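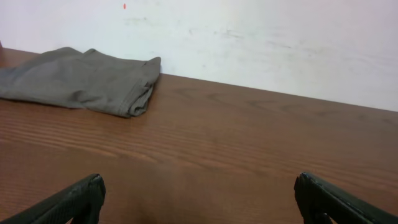 **What is Cozma?** A software package for planning and controlling how a robot arm folds, turns and stacks clothing, working mainly from a camera fixed near the gripper.

## Cozma (software)

**Cozma** is a planning and control package for robot arms that handle cloth. It was written at Hultska, a small software firm in Gindthorpe, by Graça Esteves and Salvador Leitão. It takes in wrist camera images and joint readings, works out where the edges and layers of a garment are, picks a grasp, and sends motion commands to the arm. The package doesn't include drivers for any particular arm. These are supplied as separate adapters, and users are expected to write their own if none fits.

The name is used for both the planner itself and the wider set of tools shipped with it. Hultska's own manual calls the planner "Cozma core" where the difference matters.

### Background

Esteves had worked on grasp planning for boxed goods before turning to laundry. Boxes keep their shape when they are picked up, so a planner can measure one once and rely on the result until it is put down. Cloth has to be measured again after nearly every touch. Early versions of Cozma tried to keep a full mesh of the garment and update it as the arm moved. The mesh drifted away from the real cloth within a few steps, and the approach was dropped before the first release.

Leitão's replacement keeps much less. It stores a list of edges, a guess at how many layers lie under each edge, and a confidence value for each guess. Anything the camera hasn't looked at lately loses confidence over time. When the value falls below a set limit, the planner moves the wrist to look again before it commits to a grasp.

### Perception

The perception stage runs in two passes. The first separates cloth from the surface beneath it. Wood-grain tabletops are a known difficulty, as long grain lines can be taken for hems, and a patch of glare can hide the true edge of a garment. Cozma deals with this by comparing views from at least two wrist positions. Glare shifts across the table as the camera moves, and a hem stays where it is.

The second pass looks for features within the cloth. In trousers these are the waistband, belt loops, pocket openings, buttons, side seams and leg hems. The features are used to decide which way up the garment is lying and which end is which. A row of stitching is treated as stronger evidence than a crease, because creases change as soon as the cloth is moved.

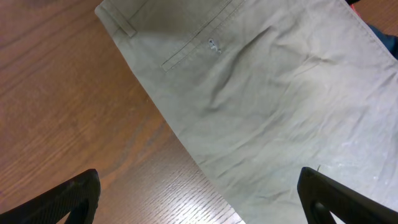 *Back of a pair of khaki-olive trousers in a wrist camera view, with a belt loop, welt pocket and button.*

Plain garments in one colour give the first pass little trouble but offer few features to the second. If the software can't tell front from back, it marks the garment as "unsided" and plans only those folds that work either way up.

### Planning

A fold is described in a short text file known as a recipe. Each recipe lists the folds in order, the feature each one starts from, and the state expected afterwards. The standard trouser recipe has three steps: lay one leg over the other, bring the hems to the waistband, then fold once more into a rectangle.

For every step the planner draws up candidate grasps along the chosen edge, 200 by default. It throws out those the arm can't reach and scores the rest. The score depends on the angle of the fingers to the edge, the distance from other seams, and the number of layers that would be caught. Thick folded ends score poorly when a single layer is wanted. The number of candidates can be raised to 1000, though the manual advises against this on slower computers.

If no grasp passes, the planner may ask for a "nudge", a short push with closed fingers meant to open up a bunched edge. Nudges are limited to four per step. After that the arm stops and the operator is asked to step in.

### Control

Motion commands are sent to the arm adapter 100 times a second. The controller follows the planned path and watches finger position during closing. Fingers that close further than expected are taken as a missed grasp, and the arm backs off along the path it came in on.

Contact with the table is handled separately. The fingertips need to slide under cloth without pressing hard on the surface, so the last part of the approach is slow and uses a lower force limit. Users have complained that this makes Cozma look hesitant. The speed can be changed in the settings file, but the force limit can't be raised above the value set by the adapter.

### Tooling

Cozma comes with a viewer and recorder called Prellari. It plays back camera images beside the planner's list of edges and shows which grasps were turned down and why. Recordings can be stepped through one decision at a time, and a changed recipe can be run against an old recording without moving the arm. Prellari keeps the last 600 seconds of a session unless told otherwise.

Prellari can also be used to correct labels by hand. A user draws over a wrongly marked hem or pocket, and the correction is saved with the recording for later training.

### Limitations

The package handles trousers, towels and plain shirts. Garments with hoods aren't supported, and dark cloth lying on other dark cloth is often read as a single piece. Two garments that overlap must usually be parted before planning starts. A separate routine for this was added to the test branch in June and remains switched off by default.

### See also

- Grasp planning
- Motion planning
- Visual servoing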